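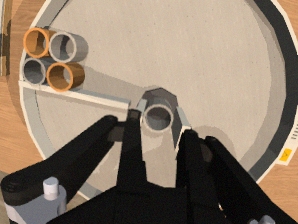
Notas del ponente — Automatización del puesto de carga en la planta de Nondville

Diapositiva 1. Situación de partida. La carga manual de tubos ocupaba a un operario por turno. Cada lote de Illex lleva 310 piezas. La tarea: coger el tubo, ponerlo vertical, insertarlo en el alojamiento. Decir el dato despacio.

Diapositiva 2. Qué hace ahora la célula. La pinza paralela toma el tubo por los dos lados y lo deja de pie, con la boca hacia arriba. Los tubos grises y los de borde naranja comparten bandeja. No entrar en el control de fuerza; hay anexo.

Diapositiva 3. Qué cambia en el puesto. El operario deja de insertar y pasa a preparar bandejas, atender paradas y revisar rechazos. Formación: 8 horas en Ekley, dentro de jornada. Insistir en esto último.

Diapositiva 4. Lo que no se resolvió. Las paradas cortas interrumpen más que el ritmo manual — los turnos lo señalaron en mayo. Ahora se avisa al llegar a 50 piezas pendientes.

Diapositiva 5. Categorías profesionales. La ficha de Ackroyd seguía diciendo «carga manual». Pedir la revisión antes de ampliar a la segunda línea.

Preguntas. Si sale el tema de la plantilla, volver a la 3.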